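Counter Service
Trevor Friesen sells flowers, and very little else, at the back of a converted printing works

By Jhun Estrella

There are 14 stems in the bunch Trevor Friesen hands across the counter, and he has already told the customer how to look after them. Fresh water every second day. Cut the ends on an angle. Keep them out of the sun and away from the fruit bowl. She nods, pays and heads off down the laneway to her car.

It is a bit after 4 in the afternoon in Grallstead and she is his last sale. Friesen will spend the next hour sweeping up leaves and washing buckets.

The shop is called Cimance. It opened in November in what used to be a printing works, a long building that had been split into workrooms and rented out one at a time. The floor had ink on it that would not come up. Friesen painted the walls white over two weekends and left the ceiling alone, because a quote to cover it came back at $2,152 and he had already spent that money on a second-hand coolroom.

"I liked the pipes anyway," he says. "People look up when they come in. Then they look at the flowers. That's fine by me."

He came to the trade late. He drove a delivery van for Cabrera, a wholesale nursery an hour up the highway, and spent years dropping off other people's orders at the back doors of other people's shops. He learned the names from the labels on the buckets. He learned what sold from what the shops sent back.

What he noticed most was how crowded the shops were. Cards, candles, soap, teddy bears, balloons on sticks. The flowers were often the hardest thing to find. He wanted a place where a customer could see one good bunch properly, from the door, with nothing else competing for attention.

That has turned out to be a harder thing to organise than it sounds. Friesen has moved the counter twice. He tried timber stools for display and got rid of them when they marked. He had a big arrangement in the window for a while, but the afternoon sun cooked it.

The colours change with whatever comes down from the nursery. Friesen favours soft ones grouped together, and he likes plenty of green in with them. He puts a bunch in a tall vase and leaves it a good way from the wall so it can be seen from more than one side. 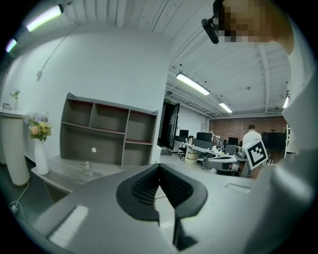
The furniture has mostly been bought cheap and kept plain. Grey was a practical choice, he says, as it doesn't show water marks the way black does, and it doesn't argue with the flowers. The bookshelf came flat-packed from Kastard and he put it together himself on the floor one evening. He has not decided what should go in it. His sister wants him to stock vases. A regular has offered her pottery on consignment. Friesen has said maybe to both of them.

"Once you fill a shelf you have to keep it filled," he says. "And dust it."

Pot plants are the one exception to his rule. He doesn't make much on them, but people ask, and a small one on a shelf costs him nothing except a splash of water when he remembers.

Winter will be the test. Prices go up, the range drops, and the laneway is dark well before closing. Friesen is talking to a café around the corner about supplying its tables, and he would like a standing order or two from the offices near the station. He has kept the van for that.

For now he does the nursery run himself, leaving home before 5 in the morning and unloading by the back door. The buckets go in the coolroom. The best bunch goes out on the counter.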